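Grerkik: notes on the snack table set

Hi! I'm Valter Bakke, and these are my notes on the Grerkik photos. It's a small set about one very ordinary job - putting small packaged food into bins and trays on a table - and I had more fun with it than I expected.

What you get

There are 97 photos, split into two folders. Iltik has 55 of them and is mostly bins. Palacios has the rest, where the trays get busier. I started with 100 and threw out three blurry ones in January.

How I name things

A bin has tall sides and an open top. A tray is shallow. A carton is anything boxy made to hold a drink or a snack, and I don't try to guess what's inside (I gave up on flavors pretty early). If the small print can't be read, the text field stays blank, so please don't fill it in from memory!

One from Iltik, with label "yellow bin, three cartons, upright". The one at the back left leans a little, but I still call that upright. 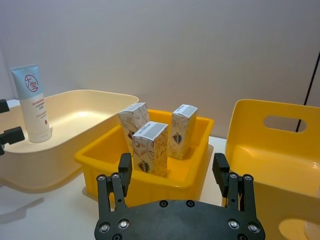
Known problems

My first 14 labels mix up "box" and "carton". I keep meaning to fix them. Also, cream and white trays are hard to tell apart in some of the photos, so I'd treat those two colors as one for now. The old Zirkier label list still works if you swap "tub" for "bin".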